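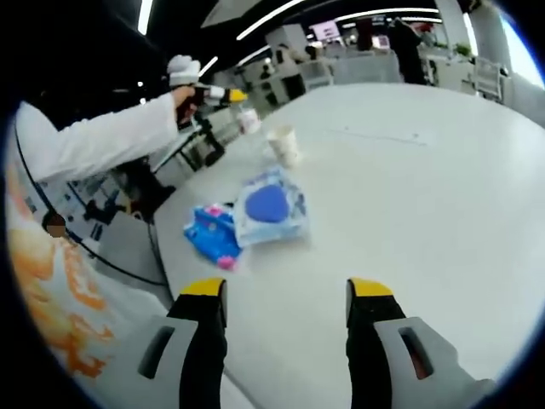

How to check if a machine can clear your table yet

Many people ask me if a robot can do the small chores at home or in the shop today. My answer is always the same: choose one chore, write it down in small steps, and test each step. After that you have your own answer, and it is usually "this part yes, this part no".

In this guide I use clearing a table after a break. It looks like an easy chore. There are cups, there is a package, there is some plastic thing that a person left on top of it. For a child of five it is easy work. For a machine with two fingers it is several different problems, and they should be tested one by one.

You will need

A table that you can walk around
Two paper cups and one light plastic cup
A crinkled plastic package, flat, with something inside or empty
One hard plastic item of any shape
A bin and a tray
A hand-held gripper, or two if a second person can help you
A notebook

Step 1. Write the chore as actions

Do not write "clear the table". Write what the fingers must do: go to the cup, open, close, lift, carry, put down. Then do the same for the next item. My own list for one small table became much longer than I expected, and I had still forgotten that the cup can have coffee in it.

Step 2. Do it first with the gripper in your own hand

I learned this step at Clerberg, a small workshop where I helped during August. Before we put any task on the arm, we did it ourselves with a gripper held in the hand. The reason is simple. If you, with your good eyes and your good brain, cannot pick up the package with two narrow fingers, then you should not expect it from a motor.

Hold the tool as you would hold a water pistol and keep your other hand behind your back. People cheat with the other hand all the time, and they do not notice it.

Step 3. Begin with the paper cup

The cup is the friendly item. It stands up and it has straight sides. Close the fingers slowly, a little under the middle. If you close too hard, the cup folds and the mouth becomes oval. This is no problem for trash, but it is a problem if there is still a drink inside.

Now try the small plastic cup. It weighs almost nothing, so it falls when you only touch it with one finger. Also, if it is clear, a camera may not see well where the wall of the cup is. Come from above or from the side and compare. From the side was better for me, but only when the other cup was not near.

Step 4. The flat package

Here you should be patient. A flat package has no side to hold. You can try these ways:

Pinch a wrinkle. Bring both tips down until they touch the table, then close them over a fold in the plastic. It works if there is a fold.

Push it to the edge. Slide the package with closed fingers until a part of it hangs over the table, then take this part from above and below. It is slower, but I trust it more.

Take the hard item away first. When a plastic thing lies partly on the package, many beginners pull the package from under it. Then the item goes on the floor. Always take the upper thing first, even if it costs you one more trip.

Step 5. Repeat, and write only two words

Do each item again and again, and write "done" or "failed". Please do not write "almost". At Clerberg we had a notebook with 1,278 tries in it, and the pages with "almost" were not useful to anybody later.

Move the items a little between the tries. A machine that can lift a cup from one exact place has learned the place. It has not learned the cup.

Step 6. Give it to the arm

If you have an arm, run the same list. We used a small control program called Fultska, and later Molefe, which had a better stop button. Any program is fine if it lets you stop quickly. Start with the cup again, at low speed, and keep people on the other side of the table.

What I would answer today

Cups that stand alone: yes, with a good gripper, and slower than you. Hard items with a good shape to hold: mostly yes. Thin and soft packages: sometimes, and not when you are in a hurry. A full mixed table, with people sitting there and moving the things while the machine works: I would not leave the room.

If you find that step 4 fails every time, change the finger tips before you change the program. Softer tips with a thin end helped us more than 3 weeks of work on the software. The Grulent tips that we bought were too thick for plastic film, but for cups they were fine, and we still use them for this.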